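The Register of the Second Washroom

The Collet Residence maintained a register for each of its rooms, and the register for the second-floor washroom was the longest of them. It had been opened in April, when the old fixture was taken out, and by the time of the annual inspection it ran to 68 pages.

The inspector appointed by the Andetus Housing Office read it in the corridor before going in. The first entries concerned the choice of a replacement. The residents had asked for something plain. The management had approved something white, rounded and low, at a cost of 900, and had recorded the objections in an appendix.

Later entries were of a different kind. One resident wrote that the water in the bowl stood very still at night. Another wrote that it did not, and gave the hours. A third asked whether the button on the right side was intended for general use — the management replied that the matter was under review.

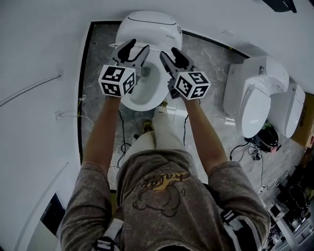

The inspector entered the washroom at 7 in the morning and remained there until the residents began to form a line. The lid unit was found to be sound. The rim was clean. The button was noted but not pressed, in keeping with the review.

It was the stillness of the water that took up the rest of the visit. The inspector observed it from the doorway, then from the mat, and on both occasions wrote down a single word, and on both occasions struck it out. The form supplied by the office allowed for "satisfactory" and "unsatisfactory" and left no space for anything else.

The report was filed under 2025-05-21. It recommended that the fixture be retained, that the register be continued in a second volume, and that a chair be placed in the corridor for the use of those who wished to listen. The management approved the chair.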